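Why I think home robots should start with the boring jobs

I've spent 98 evenings on a robot arm in our shared workshop in Tesville, and I've come round to an opinion that annoys half the people there. We should stop teaching these things to do tricks! Everyone wants theirs to pour a drink or play chess (mine did chess too, badly, back in October). Fine for an open day. But I want one that tidies up.

Tidying is hard, that's the fun of it. A chess piece is stiff and stands where you left it. A cuddly toy squashes and flops over its neighbour, and your tidy little model of where its edges are goes straight in the bin. I wrote 1,512 lines of code for rigid blocks and kept 146 of them once soft things came along.

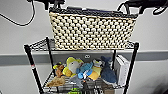 People tell me to buy a kit from Plustora and be done with it. Maybe. But if the grip is wrong I want to be able to take it apart on a bench and swear at it — and then fix it — without sending off a form. Shared workshops are good at that sort of slow, grubby work, and I wish more of them would give a shelf and a socket to somebody with a dull problem. I'm back on the wrist joint tomorrow, as the cable still snags when it turns left.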